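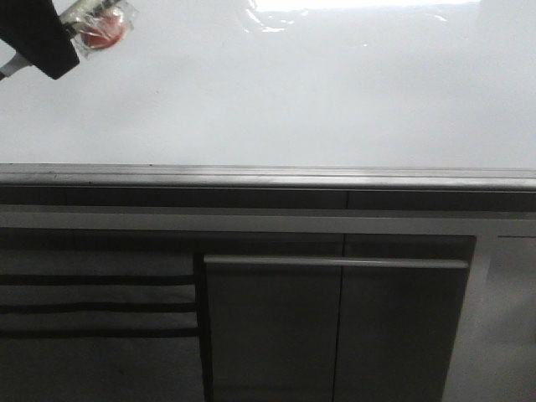 Zwischenbericht an die Astar-Stiftung
Projekt: Flurnamen und Wegenamen im Tal der Skoryk
Berichtszeitraum: Oktober bis Mai
Projektleitung: Oksana Shevchuk
Karten und Datenbank: Yaroslav Horobets

Stand der Arbeiten

Die Sammlung ist viel weiter, als wir es im Antrag zu versprechen gewagt hatten. 700 Flurnamen sind inzwischen erfasst, dazu Wegenamen, Quellen, Furten und eine Menge Stellen, für die es auf keiner amtlichen Karte je eine Bezeichnung gab. Im Antrag stand als Ziel für die gesamte Laufzeit »mehrere Hundert«, und wir haben ja noch ein halbes Projektjahr vor uns!

Das liegt vor allem an den Gesprächen. 44 Menschen aus Okmont, Lasance und den Einzelhöfen dazwischen haben uns ihre Namen für Wiesen, Hohlwege und Waldstücke genannt, viele von ihnen mehr als einmal, weil ihnen nachts im Bett noch etwas eingefallen war. Eine Frau aus Lasance hat sich am nächsten Morgen um halb sieben gemeldet und drei Namen durchgegeben, die ihr Großvater benutzt hatte. Zwei davon kannten wir aus einem Zinsbuch, hatten sie aber auf der falschen Talseite vermutet. Für genau solche Anrufe machen wir das.

Gespräche

Geplant waren Einzelgespräche zu Hause. Wir haben im Winter zusätzlich Kartennachmittage angeboten, an denen mehrere Leute am selben Tisch über einer vergrößerten Flurkarte sitzen. Das war ein Glücksgriff. Zu zweit oder zu dritt wird widersprochen, und beim Widersprechen kommen die Varianten ans Licht. Ob der Hang hinter der alten Säge nun »Im Kaltschatten« oder »Kalter Schatz« heißt, ist bis heute offen, und wir führen beide Formen mit Angabe, aus welchem Ortsteil sie stammen. Die ältere Schreibung aus dem Urbar lautet »Kaltschach«, was beide Parteien als Beweis für ihre Seite gewertet haben.

Die Tonaufnahmen liegen vollständig vor, verschriftlicht sind bislang 17. Hier hängen wir hinter dem Zeitplan. Die Mundart im oberen Tal ist für Außenstehende schwer zu verstehen, und die automatische Vorverschriftlichung, auf die wir gehofft hatten, liefert bei älteren Sprecherinnen und Sprechern kaum brauchbaren Text. Wir hören also wieder selbst. Das dauert, bringt aber auch Dinge zutage, die beim ersten Gespräch untergegangen sind, etwa die feine Unterscheidung zwischen »auf der Ebnet« und »in der Ebnet«. Das eine ist die Wiese, das andere der Hof.

Arbeitsmittel

Die Erfassungsbögen wurden nach den ersten Wochen überarbeitet. Sie haben jetzt ein eigenes Feld für die Lautung und eines für die Frage, wer den Namen heute noch benutzt. An den Kartennachmittagen wird von Hand auf Folie und Papier eingetragen und erst danach übertragen. Am Bildschirm waren die Leute zurückhaltend, mit einem Stift in der Hand legten sie sofort los. 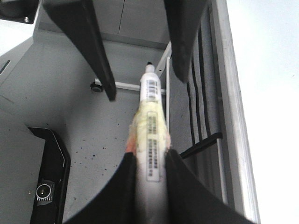
Weißer Marker mit schwarzer Spitze und Strichcode

Karte und Datenbank

Yaroslav Horobets hat die Datenbank im Winter von Grund auf umgebaut. Jeder Name kann nun mehrere Formen, mehrere Belege und mehrere Lagen haben. Das klingt nach Kleinkram, ist für uns aber der eigentliche Durchbruch, denn Flurnamen wandern. Der »Galgenacker« bei Okmont lag im 18. Jahrhundert nachweislich oberhalb der Straße, heute meinen alle das Stück unterhalb. In der alten Tabelle mussten wir uns für eine Lage entscheiden. Jetzt können wir beide zeigen, mit Jahr und Quelle, und man sieht richtig, wie der Name mit dem Neubau der Straße über den Graben gerutscht ist.

Die Grenzen der Fluren zeichnen wir bewusst weich. Kaum eine Gewährsperson hat uns eine scharfe Linie genannt, fast alle haben mit der Hand einen Bogen über die Karte beschrieben und »so da« gesagt. Eine Parzellengrenze daraus zu machen, wäre schlicht falsch.

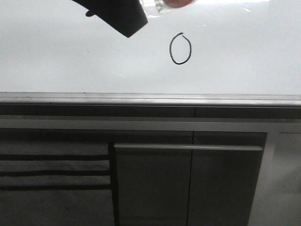
Für die Druckfassung bedeutet das etwas mehr Aufwand, weil sich weiche Flächen überlagern dürfen und trotzdem lesbar bleiben müssen. Ein Probeblatt für das Gebiet um Lasance ist fertig und hat im Gemeindesaal viel Zuspruch bekommen, auch wenn die Schrift im Bachgrund noch zu klein ist. Die nächste Fassung bekommt dort einen Nebenausschnitt.

Archivarbeit

Im Pfarrarchiv Okmont haben wir ein Verzeichnis der Zehntwiesen gefunden, das in keinem Findbuch steht. Es enthält 25 Namen, die uns bis dahin völlig unbekannt waren, einige davon mit kurzen Beschreibungen der Wege dorthin (»bei dem gespaltenen Birnbaum hinauf«). Oksana Shevchuk bereitet eine Abschrift vor, die als Beilage zum Namenbuch erscheinen soll. Diese Beilage war nicht beantragt. Die Kosten lassen sich aus dem Posten Reisekosten decken, der wegen der vielen Fahrgemeinschaften nicht ausgeschöpft wird. Wir bitten um Zustimmung zur Umwidmung und reichen die Aufstellung gesondert nach.

Schule

Die Grundschule in Lasance ist auf eigenen Wunsch eingestiegen. Die Kinder der vierten Klasse haben ihre eigenen Namen für den Schulweg gesammelt, und wir waren begeistert, wie lebendig das Benennen noch ist. »Die Rutsche«, »Beim Bellhund«, »Matschkurve«: alles Namen, die in der ganzen Klasse gelten und die kein Erwachsener kannte. Wir nehmen sie mit eigenem Kennzeichen in die Datenbank auf.

Schwierigkeiten

Neben der Verschriftlichung macht uns das obere Seitental Sorgen. Dort gibt es nur noch zwei bewohnte Höfe, und auf einem möchte man nicht befragt werden. Das respektieren wir selbstverständlich. Die Lücke wird auf der Karte als solche erkennbar sein, ergänzt um das, was die Akten hergeben.

Nächste Schritte

Bis zum Herbst sollen die restlichen Aufnahmen verschriftlicht und die Belege aus dem Urbar abgeglichen sein. Im Sommer gehen wir mit Gewährsleuten einzelne Strecken ab, zuerst den alten Kirchweg von Okmont herüber, bei dem die Lage mehrerer Namen strittig ist. Wer von der Stiftung mitgehen möchte, ist herzlich eingeladen, festes Schuhwerk vorausgesetzt. Der Mittelabruf für das zweite Halbjahr liegt diesem Bericht bei.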